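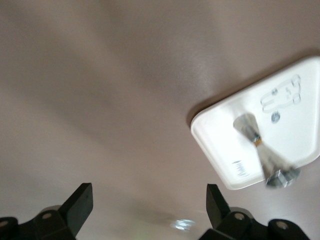
Food service and catering, unit 4: portion control and plate costing
Notes from the April session, tidied up a bit. H. Yazdani

Read before the workshop. Bring a calculator, phones ok.

Where we got to last time

Food cost = what the ingredients on one serving cost you. Selling price less VAT, then food cost as a percentage of that. Most of you got this. The ones who forgot to take the VAT off first, do question 2 again please.

Gross profit is the other side of it. Food cost 30%, gross profit 70%. Wages, rent, gas all come out of that 70, so don't get excited.

Why portions drift

Standard recipe says one thing, the person on the pass does another. Usual causes:

- ladle swapped for a bigger one, nobody resets the recipe card
- new starter copies whoever trained them
- bigger plates. Same serving looks mean on a wide plate so the cook adds a spoonful
- end of service, "might as well use it up"
- regulars

The plate one gets underrated. If you change your crockery you need to re-plate every dish and weigh it again. Rim counts too: a wide rim takes up room, so the well holds less than you would think from the catalogue size. Measure the well and ignore the number on the box.

Worked example: Bitetti

Small lunch place, set menu, one main that outsells the rest (braised beef, mash, greens). Card says 160 g cooked beef. Weighed over a week at the pass, average came out at 184 g. So 24 g over on every plate.

Beef cost them 1.5p per gram cooked, after trim and cooking loss. 24 x 1.5 = 36p a plate.

They sell 400 of these a month. 400 x 36p = £144 a month gone. On one dish. Work out the year yourselves.

Note the cost is per gram COOKED. If you use the raw price you will get a much smaller number and feel fine about it. Raw price divided by yield, we did this in unit 3.

Second example: Fedoruk

School kitchen, so no selling price as such, fixed budget per child. Here under-portioning is the bigger worry. They had 79 trays of pasta bake left on the sheet at the end of term that should have been served. Servings were cut too small at the start of the queue in case it ran out. Fix was dull: mark the tray into 8 before it leaves the kitchen and cut on the marks. Waste dropped and so did complaints.

Tools

Scales for protein. Every time, not just when the manager is in.
Scoops and ladles for wet or soft things. Write the size on the recipe card, "one scoop" means nothing.
Counting for anything that comes in pieces.
A photo of the finished plate stuck up by the pass. Helps with layout, doesnt replace the scales.

Tolerance

We use 5% either way in this course. Your workplace may be stricter. 160 g beef, so 152 to 168 is fine, and Bitetti's 184 is well out.

For the workshop

Pick one dish from where you work or from the Zirov menu (spare copies at the back). Cost it fully, including garnish, oil and the bread if bread comes with it. Then weigh 7 servings and write down every weight, including the bad ones. Average, range, cost of the drift per month.

Hand in on one side of A4. Show your workign, I can't give marks for a number on its own.

Next unit: menu pricing, and what to do when a suppplier puts the price up mid-season.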